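How a Linocut Print Is Made

Have you ever pressed a rubber stamp onto paper? Then you already know most of what you need to know about relief printing. A linocut is one kind of relief print. The word "relief" means that some parts of a surface stand up higher than others. The high parts pick up ink and the low parts stay clean.

What is lino?

Lino is short for linoleum, a material made for covering floors. It contains linseed oil, which comes from the seeds of the flax plant, mixed with ground cork and other things. Artists like it because it is smooth and does not have a grain the way wood does. You can cut a curve in any direction.

Drawing the picture

First the artist draws on the block with a pencil. There is one thing to watch out for. A print comes out backward, like a picture in a mirror. If you want your name to read the right way on paper, you have to draw it the wrong way on the block.

Cutting

Next comes the cutting. The tools are called gouges. Some have a tip shaped like a V, for thin lines, and some have a tip shaped like a U, for clearing wide spaces. Everything the artist cuts away will stay the color of the paper.

Gouges are sharp. Always have a grown-up with you, keep your other hand behind the blade, and push the tool away from your body. If the lino feels stiff, ask the grown-up to warm it on a radiator for 5 minutes. Warm lino is easier to cut.

Inking and printing

The artist rolls ink out on a flat plate with a roller called a brayer. When the ink makes a soft hissing sound, it is ready. It goes onto the block in a thin layer — too much ink fills up the small lines. Then paper is laid on top and rubbed with the back of a spoon, or the block goes through a press. The paper is peeled off slowly from one corner.

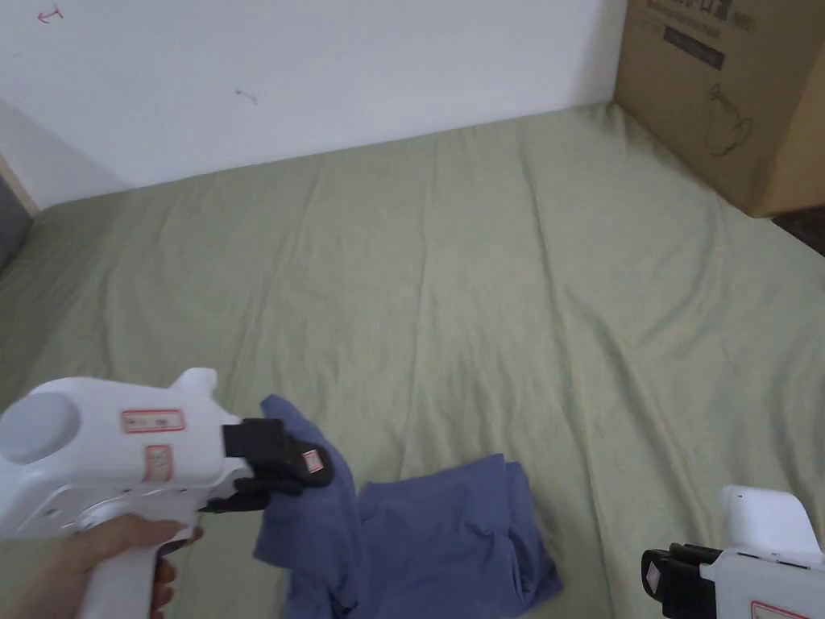

Brelta, 27/12/2019

What is an edition?

One block can make many prints. A set of matching prints is called an edition, and the artist writes a number on each one in pencil. If you see 19/39 at the bottom of a print, it is number 19 in an edition of 39.

Can you print in more than one color?

Yes. One way is to cut a separate block for each color. Another way is called a reduction print. The artist prints the lightest color first, cuts away more of the same block, and prints a darker color on top. Once a part has been cut away it cannot be put back, so all the sheets have to be printed before the next cut.

Words to remember

Block: the piece of lino you cut
Gouge: the cutting tool
Brayer: the ink roller
Edition: a set of matching prints

Written by Faisal Jatoi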